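Rurnesmont Technical Center
Minutes of the Open Day Follow-Up Meeting
26 May 2025

Chair: Pieter Lambrechts
Apologies: none received

1. Minutes of the previous meeting
Approved with one correction. Under item 4, "Trurnari" should read "Trurar."

2. Attendance and visitor flow
The front desk reported over 60 visitors to the open day, of whom 56 signed the register. Two school groups arrived at the same time and the second had to wait in the lobby. It was agreed that groups will be given fixed arrival times at the October event. Signs from the parking lot to the side entrance were found to be too small and will be reprinted.

3. Trurnari presentation
The talk on warehouse automation ran well past its slot, and the question period was dropped. Members felt the content was suitable for a general audience. The speaker has offered to return in October and will be asked to keep to the time given.

4. Robot arm demonstration (Ji room)
The Chair thanked the Trurar team for presenting the tabletop demonstration. Visitors asked mostly about how the arm is told where to go, and the team has been asked to supply a one-page handout. The table layout was discussed. The paper and tape grid was considered clear enough for visitors to follow, but the tape has come loose in places and the paper is creased. Members also asked that the back of the table be tidied — cables in particular — before the next public session.

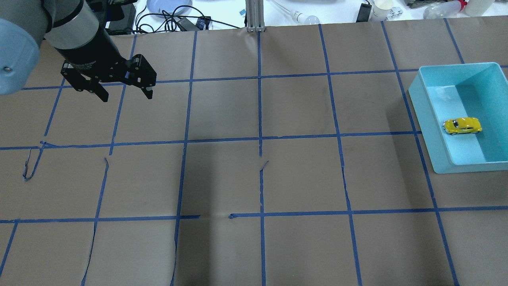
Demonstration table, with the gripper open over the grid and the toy car in its tray.

Action: Trurar team to replace paper and tape, and to supply the handout.
Action: P. Lambrechts to confirm use of the Ji room for October.

5. Safety
No incidents were reported. The standing line for visitors will be moved back from the table.

6. Other business
A request for a second microphone was referred to the facilities office.

The meeting was adjourned. The date of the next meeting will be sent to members by email.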